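Print this page | E-mail this article
We use cookies to improve your visit. Accept | Settings

3.2 Desk items and the holder

Small things first. Pencils, markers, scissors – what piles up on a desk by October. In the Puveck survey (588 desks) pens and pencils were the item most often left lying out, 541 desks. Holder present on almost 200 of them, used on 80. Plant kept on the same surface in many cases, wich takes up the spot nearest the holder. 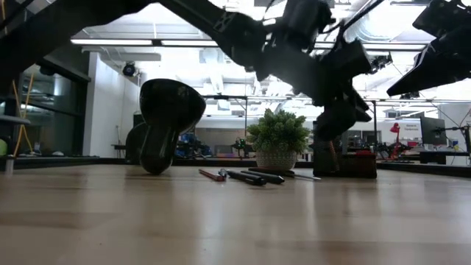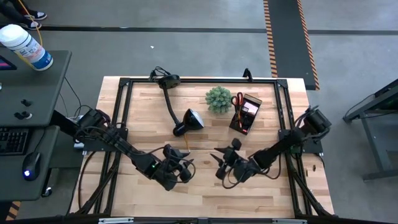
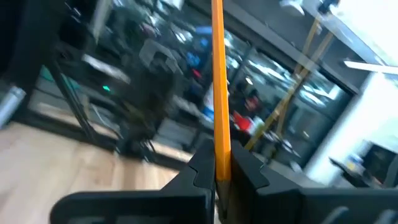
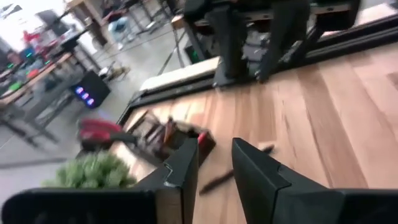

Figure 3. Desk items on and over a wooden tabletop.

Distance to the holder mattered more than its size. Long items go back last, see Table 2. Scissors we coded seperately – handles up or handles down.

Related items
Drawer use in shared offices: Ondau
Carbone shelf study, part 2
Irkness desk inventory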